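Two days at the Firitz stationery and gift fair

August 2021

Back at my desk with sore feet, a boot full of catalogues and a voice like a rusty gate, and I'm so glad we went! It was our first trade fair since the whole calendar fell apart last year. The Firitz was meant to run in April, then it was moved, and I'd half convinced myself it would be moved again. It wasn't. Doors opened at nine, the queue was already past the car park barrier, and people were grinning at one another over their masks like children on the first day of the holidays.

For anyone who hasn't been, the Firitz is one of the smaller fairs. There were 687 stands listed in the catalogue this year (it was 680 last time, so it has crept up, which surprised me). It's all in two halls with a covered walkway between them, and you can get round the lot in two days if you're firm with yourself about chatting. I am never firm with myself about chatting.

Hall 1: cards, wrap and paper

We went as buyers this time, for the shop, with a shopping list and a budget. The list lasted until the second aisle.

Jultel had the stand everybody was talking about in the coffee queue. They've brought out a range of plain cards on thick, slightly rough paper with one small printed motif in the corner: a snail, a kettle, a pair of wellies. I ordered 11 designs and could easily have doubled it. Minimum order is a dozen of each, envelopes come separately, and they'll send them without the plastic sleeves if you ask when you place the order. I do wish more publishers would do that.

Wrapping paper was strong all round. Lots of dark green, lots of mustard, a great deal of fruit. I saw more lemons than I could cope with, but there was a quince pattern on one of the little stands near the fire exit that I keep thinking about. I picked up the wrong leaflet there, so if you know who does the quinces, please leave a comment.

The aisles were wider than before and one-way in the mornings. I loved it, apart from having to go all the way round again when I'd missed something.

Hall 2: desk, pens and books

This is the hall I always look forward to. Fullirel had a whole table of refillable pens that you could try on proper paper, and I stood there writing my own name for far too long. Their trade prices have gone up a little but the refills haven't, and it's the refills that bring customers back through our door. We've taken a small counter display to see how it goes before Christmas.

Chowdary were next door with notebooks, desk pads and bookends. The dotted notebooks open properly flat, the ribbon doesn't fray (I tugged it, sorry) and the spines come in colours you'd actually want on a shelf. They're hoping for delivery in six weeks. I've written eight in the diary.

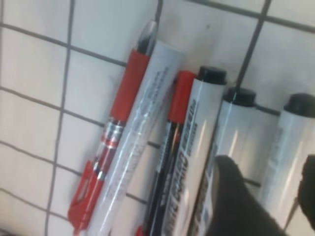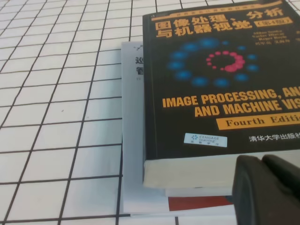
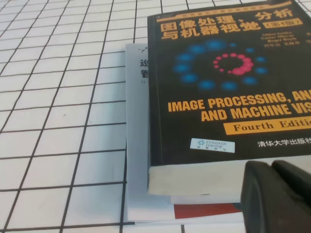 Pens first, then the big black Image Processing, Analysis, and Machine Vision in its Chinese edition.

Food, parking and the rest

Parking was free if you registered beforehand and painful if you hadn't. The café in the walkway did a very good cheese and onion pasty and ran out of them by one o'clock on both days, so go early. There's a quieter tea bar at the far end of Hall 2 with proper chairs and, joy of joys, a socket by nearly every table.

Bring a bag on wheels. Bring business cards too, as half the scanners weren't working on the first morning and we were all back to swapping bits of card. Flat shoes, obviously.

We stayed over in a guest house ten minutes' walk away and were in bed by half past nine with a bag of chips each. The second day was calmer and I'd save your serious ordering for then, when the people on the stands have time to go through the small print with you.

The Jultel cards should be in the shop by the end of next month. I'll put a note on the news page when they arrive, and the snail is already spoken for on our own fridge.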